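Protokoll vom Treffen der Schmuck- und Trödelgruppe Cultemgate, Montag, 19 Uhr

Geschrieben von mir, Obsa, weil Rogelio letztes Mal schon dran war. Seine vier Seiten habe ich gelesen, versprochen, ich fasse mich kürzer!

Erst zum Geld: In der Kasse liegen 653 Euro, nach dem Markt in Plerklow waren es noch 708. Der Rest ging für die Standmiete drauf, und damit sind alle einverstanden.

Dann ging es lange um die Blechdose mit dem Schmuck. Wir haben sie auf der blau-weiß karierten Folie auf dem Bett durchgesehen - große Tische haben wir ja keine, und von der Folie sammelt man Perlen leichter auf als vom Teppich. Das rote geknüpfte Armband mit den dunkelbraunen Perlen mochten wir alle gern. Rogelio möchte 17 Euro dafür verlangen, ich finde das mutig, aber gut, wir probieren es in Skuten aus. 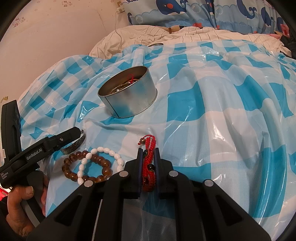
Zu TOP 2: das rote Armband, dahinter die offene Dose

Bei den Ketten wurde es zäher. Ich wollte alles einzeln auf Karten ziehen, Rogelio lieber eine Wühlkiste machen (er wühlt halt selber so gern). Beschluss: Ketten auf Karten, einzelne Perlen und lose Glieder in die Kiste. Die Karten besorge ich bei Strobel. Offen blieb, ob die rosa Perlen einen neuen Verschluss brauchen, das schaut sich Rogelio zu Hause mit der Lupe an.
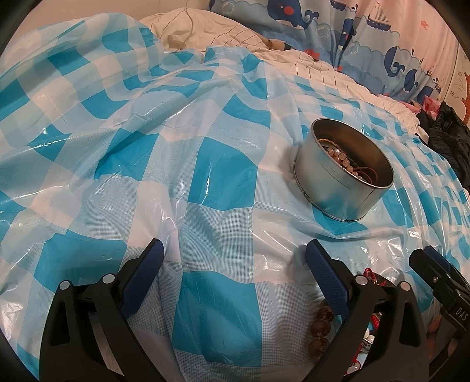

Zu TOP 3: rosa Perlen und goldfarbene Kette in der Dose

Verschiedenes: Für Skuten fehlt uns noch ein Spiegel zum Anprobieren. Wer einen übrig hat, bitte bei mir melden. Nächstes Treffen im Februar, wieder bei mir, und diesmal bringt Rogelio den Kuchen mit.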